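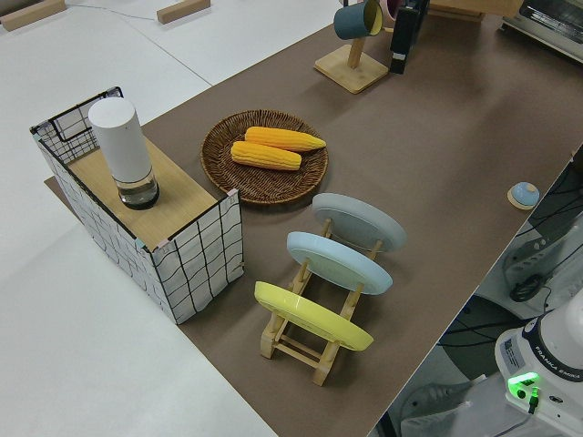

Figure 1. Gridded box with a wooden board laid across the top and a tall white container standing on it.

3.2 Choice of flowers for memorial days

We compared the flowers left at town memorials in Urkeo and Iltisby. The two towns are close in size and both hold a yearly service in January, but their customs differ. In Urkeo the wreaths are ordered by clubs and schools and laid in a fixed order. In Iltisby most flowers are brought by single persons or families, who come at any time between early morning and dusk.

Our material has two parts. The first is a set of 70 order slips kept by Sqalli, a flower shop that serves both towns. The slips give the type of flower, the color, the wording of the card and the place of delivery. The second part is a set of interviews with 25 residents who had left flowers at one of the memorials in the past. Doaa Helmy carried out the interviews and Taha Bouzid coded the answers. Where a slip could not be read in full, we kept the parts that were clear and left the rest blank.

Roses were the most common flower on the slips, followed by carnations and lilies. Red was asked for more often than white in Urkeo. In Iltisby the reverse was true, and several slips only said "light colors" or "whatever is fresh." We coded such slips as open choice. Slips for wreaths tended to name the flower and the ribbon but say little about the greenery, which the shop picked from what the wholesaler, Welusix, had sent that week.

The interviews gave a fuller account of how the choice was made. Some residents repeated what a parent had always brought. Others chose a flower that the dead person had grown at home, even when it was hard to find in winter, and a few had used silk flowers for this purpose. Price came up mainly among those who bought for a club, where the sum was set in advance.
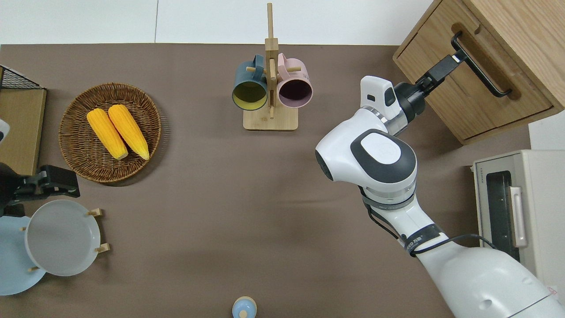 Why are roses used so often at winter memorial services?
Shops can get them in every season, and many people already link them with love for the person who died.

Meaning and supply were hard to separate in our data. A resident of Iltisby told us that white roses stood for peace, then added that the shop had been out of white lilies. We coded both reasons in cases like this. Flower guides that list one fixed meaning per color were mentioned in the interviews, but mostly as something read after the flowers had been bought.

The slips have limits as a source. They leave out flowers cut from gardens and flowers bought at grocery stores, and a slip does not show whether the bouquet stayed at the memorial or was later moved to a grave. The wording on the cards is treated in Section 3.3.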